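Home | Journal | Archive | Contact

October 10, 2026
By Mariann Kun

On Airing Rooms in the Cold Months

It is my practice to open the windows twice a day once the heating season begins, for four minutes on each occasion. The radiators are turned down beforehand. My former landlord in Stalleck, Vilmos Veres, kept his tilted open from October until May, and his walls were cold to the touch. Readers with upper rooms are advised to begin there and to leave the inner doors closed.
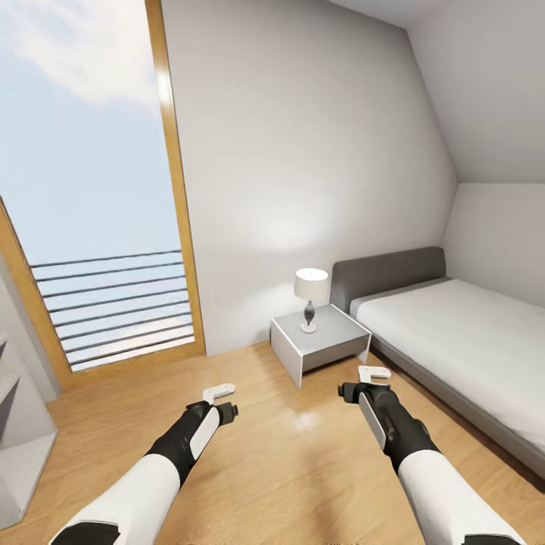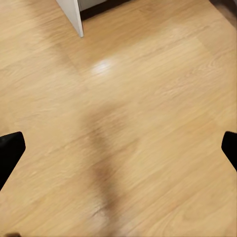 Attic window and floor.

Recent entries
Storing Blankets
A Visit to Canelmont
Notes on Door Seals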